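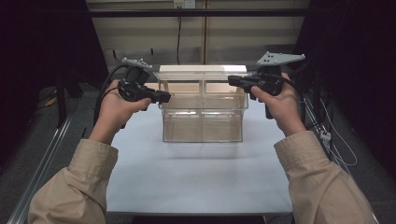 ## December, bench notes: house rules for hand-held gripper work, second go

Started 9.40, stopped for lunch, back at it until the light went. Writing this up while it's fresh because I think we finally have a set of rules people might follow without being nagged!

Background for anyone at Urwood reading this cold: the Balinbridge bench has been running on the old one-page sheet since the summer, and the sheet was written for the fixed arm. Half of it makes no sense when a person is holding the grippers. "Keep clear of the envelope" is good advice until you are the envelope. So today was the clear divided box, two grippers, one pair of hands, and a pencil.

### Start position

Grippers up over the table, one each side of the box, jaws pointing in towards the middle. Hold for a count of 2 before moving. The old sheet said "begin when ready", and everyone's idea of ready is different. With the pause in, you can find the beginning of a take in seconds when you look back through it. I'm delighted with this one, it costs nothing.

Same again at the end: come back to the start position, hold, then stop. If you forget the closing hold, don't add it afterwards. Mark the take as open-ended and carry on.

### Cables

The biggest change. Each gripper has its black cable coming off the back, and the rule is now that it leaves on its own side. Left goes left, right goes right, never across the front of the table. Let it loop. A cable pulled straight tugs at your wrist and you start correcting for it without noticing (I did this all morning and only spotted it when my shoulder complained).

Check the run by swinging each arm through its full reach before the first take. If anything catches, sort it then. No taping cables to sleeves, please. I know it's tempting.

Still untidy: the thin wires down the right-hand side of the table. They want a proper clip and a bit of sleeving. Proposed wording is "no unsecured wiring within reach of either elbow", which we don't meet ourselves yet, so it goes in with a date to be agreed.

### Sleeves and hands

Long sleeves, plain, cuffs down to the wrist and not over it. Skin should show between the cuff and the gripper so that you can see nothing is caught. No watch, no bracelet, rings off. Thumb on top of the body, fingers round the handle, and keep fingertips behind the jaws at all times, including when you're only shuffling things about between takes. That last part is where I'd expect the pinches.

### The plates

The grey plates on top with the dark dots are not handles. Rule: don't lift by the plate, don't lean on the plate, don't put a gripper down on its plate. If one gets knocked, stop, say so, and redo the check before going on. A knock that goes in the log is fine. A knock that doesn't can spoil a whole afternoon's takes, and we lost a batch of 300 that way in the spring.

### The box

Clear plastic is a pain and I love it. It catches the light along the walls, and the divider is easy to misjudge if you're looking at the reflection. Two rules:

- Set the box in the centre of the table and square to the front edge, by eye is fine, then leave it alone for the whole run.
- Wipe it with the soft cloth before each run. Dry cloth only until we've heard back about what the plastic will put up with.

I'd like to add a third about approaching the divider from above, but I want more takes first.

### Table

White top stays clear in front of the box. Tools, mugs and phones live elsewhere. Floor too, both sides: nothing where your feet will go when you shift your weight. We're not there on that one either.

### How it will be checked

One person works, one person watches with the sheet. Watcher can call stop for any reason and doesn't have to explain until hands are empty. Swap after 100 takes or sooner if your grip is getting lazy. The Rusu sheet has a longer tick list than ours and I've pinched the layout (thank you, it's very clear), but cut it to fit on one side.

### To do

- Type up and send to Urwood for comments
- Clips and sleeving for the right-hand wires
- Ask Plarkia whether they use a start hold, and how long
- Decide on where grippers rest between takes; the current answer is "wherever", and that won't do
- Try the count with someone left-handed

Very happy with today. Pencil version is pinned up by the door, scribble on it.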